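Last updated: May

Soccer gear tips, quick version. Typing this between practices so bear with me.

Cleats first. Bang the soles together outside, not in the garage. Stiff brush for the mud, old toothbrush around the studs. Never the washing machine, the glue lets go. Pull the insoles and dry them separate. Stuff the shoes with newspaper, change it after 60 minutes if they're soaked, then leave them overnight. Keep them off the heater. I ruined a pair of Stasleys that way, sole curled right up.

Shin guards. Dish soap, warm water, rinse, hang them by the strap. Baking soda inside if they reek. Shake it out in the morning or you get paste on your socks.

Goalie gloves. Wear them into the sink and wash your hands basically. Luke warm water, a bit of baby shampoo. Squeeze, dont wring. Dry in the shade. The latex likes to be slightly damp before a game so wet the palms and you're good.

Jerseys. Inside out, cold wash, no fabric softener. Grass stains get white vinegar and water, half and half, for around 90 minutes before the wash. Numbers peeling? Parchment paper over the top, iron on low, press 5 seconds, let it cool before you touch it. Go again if a corner lifts.

Balls. Check the pressure printed by the valve, they vary. Drop of glycerin oil on the needle, every time. A dry needle will tear the valve. We use a Clendik hand pump, cheap, fine.

The bag. Empty it the same night. Everything out, tape scraps and wrappers and orange peels in the trash, bag hung open by the door. Wipe the bottom with a damp cloth once a week. Side pocket too, thats where the mouthguards go to die.

Spare laces, spare socks, roll of tape, one needle. Goes in a zip bag and stays there al season.

Somebody wrote in to say the newspaper trick left gray smudges inside a white pair of Lindqvists, and that plain paper towels dried them just as fast.
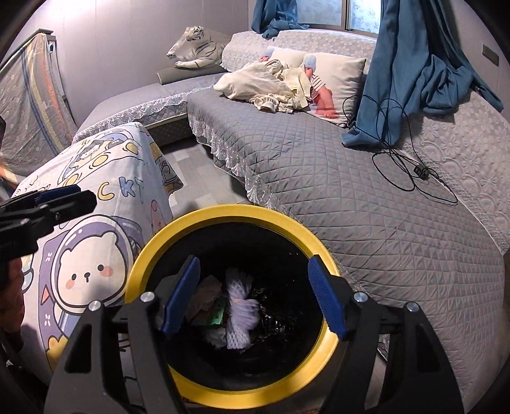

Fotel replied that paper towels are fine for the toes but newspaper still pulls more out of the heel, and to wrap it in an old sock if the ink worries you.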